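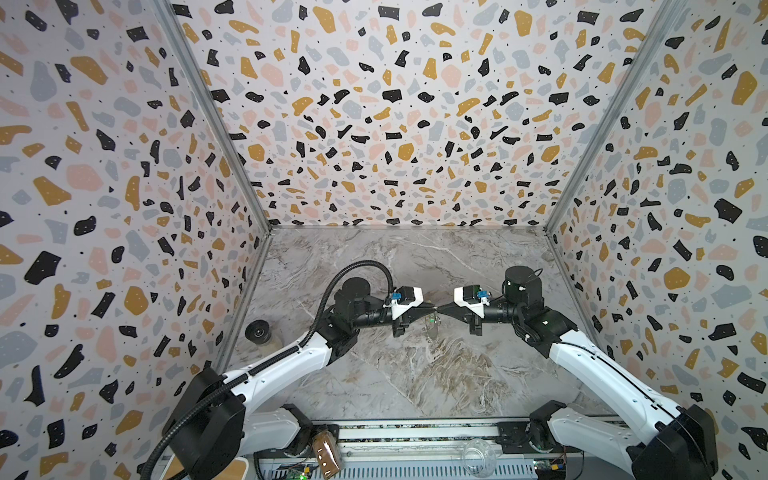
Zuletzt geändert: 27. Oktober 2022

Zelle Herkent, Greiferkollision beim Übergabetest

Lauf 97 abgebrochen. Beide Arme fahren zur Übergabe in die Mitte, der linke hält nicht am Vorhaltepunkt, sondern fährt weiter, bis die Finger aneinanderstoßen. Schutzhalt rechts kam sofort, links erst nach dem Kontakt. Kein Schaden am Gehäuse, am linken Fingerpaar eine Druckstelle an der Innenkante. Niemand in der Zelle.

Protokoll: Die Freigabe vom rechten Arm kam im Steuerprogramm an, bevor der rechte Arm überhaupt in Position war. Timeout der Freigabe steht auf 2.000 ms, und nach Ablauf setzt die Proltova-Bibliothek das Signal offenbar auf »frei« statt auf »Fehler«. Im Juni hatten wir das schon einmal, damals auf den langsamen Zyklus geschoben und nur den Wert hochgesetzt. Das war falsch.

Nachgestellt mit reduzierter Geschwindigkeit, ohne Teil im Greifer. In 4 Versuchen jedes Mal dasselbe, sobald die Verbindung zum rechten Arm verzögert wird. Ohne Verzögerung läuft die Übergabe sauber. Die Fingerspitzen stehen sich dann mit schmalem Spalt gegenüber, viel Reserve ist da nicht.

Schlauchpaket links angesehen, weil es im Bogen über den Ellbogen zum Greifer läuft und beim Rückzug Zug auf den Stecker geben könnte. Stecker sitzt fest, keine Scheuerstellen. Hat mit dem Fehler nichts zu tun.

Geändert:
Timeout führt jetzt zu Halt beider Arme, Quittierung nur von Hand.
Vorhaltepunkt links um 15 mm zurückgenommen.
Kraftschwelle für die Übergabe gesenkt, Wert steht in der Parameterdatei von Grustora.

Offen:
Warum der linke Halt so spät kommt. Vermutung: Er hängt am selben Takt wie die Freigabe. Muss getrennt werden, bevor die Zelle wieder unbeaufsichtigt läuft — bis dahin nur mit Hand am Not-Halt.
Fingerpaar links tauschen, Ersatz liegt im Schrank bei den Parisi-Teilen.
Nullpunkt beider Greifer nach dem Tausch neu einmessen.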